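Power strip

A power strip is a row of electrical outlets in a single housing, joined to a length of cord with a plug at the other end, and it is surely one of the most familiar and least admired things in any home or office. 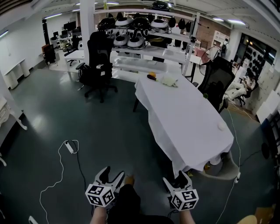 Names

People call it a great many things, depending on where they grew up and who taught them to plug in a lamp. In the United States "power strip" is the usual term, though plenty of people say "surge protector" whether or not the thing protects against surges. Australians tend to say "power board," and in Britain one hears "extension lead" or "multi-way adapter." The town museum in Gindow, which keeps a cheerful little collection of household electrical goods, files all of them under "table outlets," a label chosen by its first curator, Ute Diekmann, and kept ever since out of affection.

Construction

Inside most strips, long metal bars run the length of the housing, and each outlet draws from the same bars. The housing is commonly plastic, although metal ones are made for workshops, where they may be dropped or kicked a good deal. Many strips have a rocker switch with a small light in it, and some have a separate switch for each outlet, a great comfort to anyone who likes to turn off the printer and leave the clock alone. Cords come in all sorts of lengths.

Surge protection

A strip with surge protection contains parts that divert brief spikes in voltage away from whatever is plugged in. These parts wear down with use, and a strip may go on powering a lamp quite happily long after its protection is gone. Some models have an indicator light for this purpose, so it is worth reading the leaflet before throwing it away.

Safe use

The main danger is overheating. Space heaters and other appliances that draw a lot of current should go straight into a wall outlet, and one strip should never be plugged into another. Cords do best in the open, away from rugs and door hinges, and out of the places where people walk. A strip with a cracked housing or a scorched outlet should be replaced.

In collections

The Gindow collection holds 80 strips and adapters, along with 200 loose plugs, many of them given by the retired electrician Lawal Uzor. His handwritten notes on the older pieces can be read in the museum's library, which opens to visitors in June.

See also

Extension cord
Wall outlet
Circuit breaker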